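Trornmont: The Stidatine Pictures box set, review
Posted 2025-05-18

Quick one, I have to be out the door in a bit and I promised people in the comments I'd get this up. 9 features from Stidatine, the little studio that made nothing but weepies and one bad western. Blu-ray, region A locked. Limited to 3476 copies. Mine came with a dinged corner, seller gave me a few bucks back, fine.

Watched all of it since January. Some of it twice.
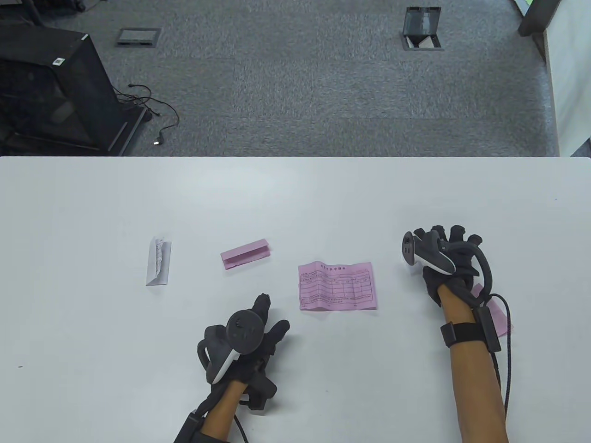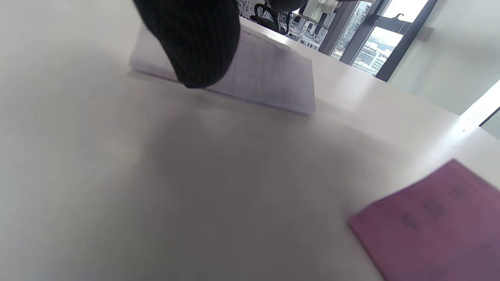
The films

Wildly uneven. If you know this studio at all you know it from Barbosa, and Barbosa is still the one. Widow runs a ferry, sells the ferry, regrets the ferry. Ninety minutes of people not saying things across a kitchen table. The scene with the coat gets me every time and I'm not going to spoil it. Lead actress does more with her back to the camera than most do in closeup.

Brekik is the surprise. I'd only seen it on a tape dub so dark you couldn't tell the brothers apart. Now you can! Changes the whole second half, the guy at the train station is the YOUNGER one, and I had the ending wrong for years. Much crueler film than I thought. Slow first reel, stick with it.

The rest, fast:

Two of the hospital dramas are basically the same script with the sexes flipped. Same hallway set too. Watch one.

The schoolteacher one is lovely and too short. Cuts off like they ran out of money, and according to the booklet they did.

The western. No.

The comedy has a great drunk and a terrible song. The song comes back. Three times.

Remaining couple are fine, rainy afternoon stuff. One has a dog that outacts everybody.

Picture and sound

Barbosa and Brekik get new 4K scans and look terrific, heavy grain left alone, blacks solid. The studio leftovers are older masters. You can tell. The comedy has been scrubbed pretty hard, faces go waxy in the mediums shots, and the opening titles wobble. Schoolteacher film has a vertical scratch for most of one reel, doesn't bother me, might bother you.

Mono tracks throughout. Clean on the big two. The western has a hum under the dialog that comes and goes, I checked it on two setups and it's on the disc. Subtitles are optional, white, readable size, a few missed lines in the market scene in Brekik. Somebody swears and the subtitles just sit there.

Extras

300 minutes of them on paper. Sounds like a lot, then you see that a good chunk is one long audio interview played over stills. Good interview though, a script girl (her words) remembering who wasn't speaking to who. Commentary on Barbosa is excellent, dry, all production history. Commentary on the comedy has long dead stretches, I turned it off.

Missing: the alternate ending to Barbosa. Everybody asked for it. It isn't here and the booklet doesn't mention it, which bugs me more than it not being here.

Book and packaging

200 pages, nice paper, glued binding that is already giving up on mine. Essays are good. One on the costumes is really good. There's a production timeline in the back with tiny gray type on a darker gray, had to take it over to the window. Credits for the western are printed under the wrong title.

Discs are in cardboard sleeves, tight ones. I've got a light scuff on disc four from getting it out. Plays ok. I moved the whole lot into plain cases and stuck the box on the shelf, reccomend you do the same.

Worth it?

For Barbosa and Brekik alone, if you can get it on sale, yes. Full price is steep for two great films, a couple good ones and a pile of curiosities. Trornmont usually puts their big titles out as singles a year or so later, so if you don't care about the book maybe wait. I don't regret buying it. Would trade the western for that alternate ending tomorrow.

Film 4/5 for the big two, 2.5 for the rest averaged. Video 4. Audio 3.5. Extras 3.5. Packaging 2.

Screenshots comparison later this week if I get time, tape vs disc for the station scene.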